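Start-of-day check, arm cell 2, counter tasks
Filled in by: Žofie Holub
Second look: Štefánia Vávra
Session goal: 500 good pick-and-place examples for the Rellow set

1. Emergency stop reachable from the operator's spot - OK
Comment: Pressed and released with the arm idle. Nice crisp click on the new button!

2. Clamps on the breadboard table tight - OK
Comment: Went around the red handles by hand. One took a quarter turn, so please keep this on the daily list.

3. Cables clear of the joints - OK
Comment: Ran the arm slowly through its full range and watched the loop at the wrist the whole way. Plenty of slack, no rubbing.

4. Gripper fingers clean and closing evenly - OK
Comment: Wiped down. The pads from Deltomier are holding up so well, I'd happily order another set.

5. Drawers and cabinet doors under the counter shut - CHECK AGAIN
Comment: This one keeps slipping. An open drawer is a shin-banger, and it also changes the background in the recordings. Look before every block, please, as well as first thing in the morning.

6. Power cords off the working area - OK
Comment: Cord stays back along the wall. Leave it there even if it means a longer reach to the outlet.
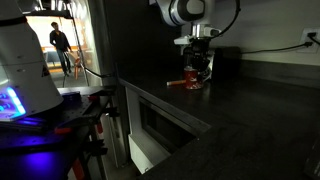
7. Objects suited to the task and undamaged - OK
Comment: Cans get dents after a few days of this, and a dented one rolls in ways we don't want yet. Swap it and write the swap in the log. Varied starting spots are great - the model learned so much more from last week's messy layouts than from the tidy ones.

8. Room lighting matches the session sheet - OK WITH NOTE
Comment: Štefánia wants both dim and bright blocks this time and I'm all for it. Write down which is which, including whether the door to the next room is open.

9. People outside the arm's reach before motion starts - OK
Comment: Call out "moving" and wait for an answer. Yes, even on a Sunday with 2 of us in.

10. Recording test - OK
Comment: 5 trial grasps, 4 kept. The fifth had a dropped stream in Clereo. Restarted it and all good since. Failed grasps still get saved, just tag them properly, they're some of our most useful examples!

Open items: drawer catch (Žofie), spare clamp knob (Štefánia)
Cleared to record: yes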